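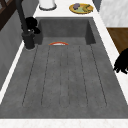

Listenarchiv > Haushalt und Automaten > Abwasch, schon wieder

Datum: 26.4.24
Betreff: Re: Abwasch, schon wieder

Hallo zusammen,

> Bei uns in Skedamport redet alle Welt davon, dass die
> Küche in ein paar Jahren von allein sauber wird. Wusano
> wirbt mit 1000 simulierten Spülgängen. Glaubt ihr das?
> Ich würde für so ein Ding glatt 3000 Euro hinlegen!

Glauben schon, nur sagt die Zahl halt wenig (simuliert ist geduldig). Ich habe im November mit dem Kurup-Simulator angefangen, Aufgabe: eine Schale aus dem Becken holen und neben die Spüle stellen. Von 42 Versuchen haben sechs geklappt, und da war ich beim Abstellen schon großzügig! Meistens packt der Greifer am Rand vorbei oder schiebt das Ding bloß nach hinten an die Wand, und da kommt er dann gar nicht mehr ran. Wasser, Schaum und Fettfinger sind bei mir noch nicht mal eingebaut.

In der Werkstatt sieht es etwas besser aus, finde ich. Bei Flilham sortieren sie Blechteile mit einem Arm, das läuft den ganzen Tag durch, aber da liegt eben auch jedes Teil gleich. In meiner Küche liegt nie was gleich ...

Die 3000 Euro würde ich also erst mal behalten und eine ordentliche Spülmaschine kaufen. Hat hier jemand Wusano mal mit echtem Geschirr laufen sehen? Würde mich sehr interessieren, gern auch mit Scherben.

Viele Grüße in die Runde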